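Bilmont Reading Room: Progress Report to the Mocanu Fund
Prepared by Loretta Thibodeaux, October 28, 2023
12 Shares | 4 Comments

Where we are

The grant asked us to open the room five evenings a week. We are open five evenings a week. On one of them the only visitor was a man looking for the dentist, but he stayed for a chapter of something and has since applied for a card.

The large-print collection is shelved. Delphine Van Dusen did the labels by hand after the label printer and I stopped speaking. The Spanish-language order from Posgate arrived in full, along with six copies of a guide to carp fishing that we did not order and that Posgate does not want back. They have been borrowed more than the poetry.

Seating was the other promise in the proposal. People want a big table to spread out on and a soft chair near a window, and they want both without having to ask anyone to move. Birdie Castellanos has been firm on this point through two rounds of floor plans. 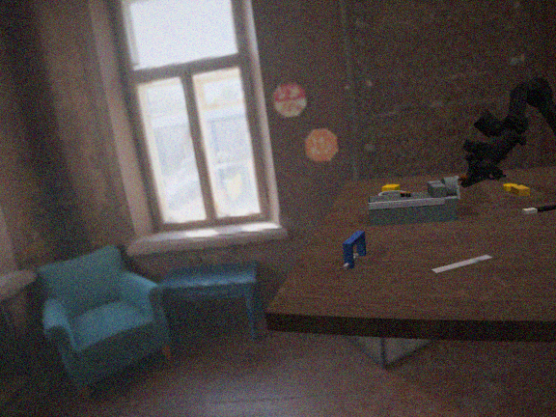 What is late

The heating. Celtix quoted in spring, visited in summer, and has now quoted again, higher. Tavion Montoya is getting a second price. In the meantime the knitting group has become our best-attended program.

The teen writing club is also behind. Lucinda Szabo has a leader lined up to start in January, which leaves that line of the budget unspent. We would like to carry it over, and would prefer not to fill in the long form again if the short one will do.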